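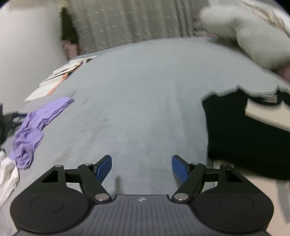

Chidubem Omoregie asked that the spare finger pads be costed before the grippers themselves, on the grounds that the last request put them under general supplies and the money had been spent by March.

The point has been accepted, and the pads now have their own line in the equipment plan.

Hand-Held Grippers: Equipment Plan and Gallery

Bevside is preparing its request for hand-held grippers for the coming budget year. The gallery is offered to department heads who will be asked to approve the purchase and who may not have visited the household fabrics work. The request covers 19 grippers, of which six are to be held as replacements, together with 197 finger pads and the fasteners needed to fit them.

Open jaws over a gray sheet, with purple cloth to one side and black fabric to the other. Bedding and clothing make up the first group of tasks in the plan.

Two suppliers, Jatden and Iria, have been invited to quote. Each has been asked to price the grippers and the pads separately, and to state how long parts will remain available. Delivery is to be made in two lots – the first in January, the second once the first has been inspected and accepted.

Black fabric between the blue pads, and a white plush item at the right. Soft goods of mixed size and texture form the second group, and departments that hold such items

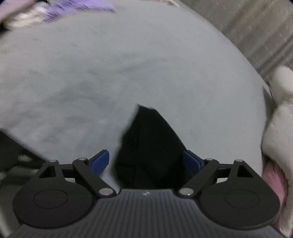

are asked to list them before quotations are opened, so that storage and cleaning can be included in the same request. Shelving is not covered and should be charged to the department concerned.

Training is budgeted at six hours for each operator. Time spent on this should be entered under staff costs and kept out of the equipment total. Travel to the Zúñiga site is handled under a separate request.

Questions about the plan may be sent to Terence Parsons at the purchasing office. Questions about delivery and inspection should go to Cyril Wainwright.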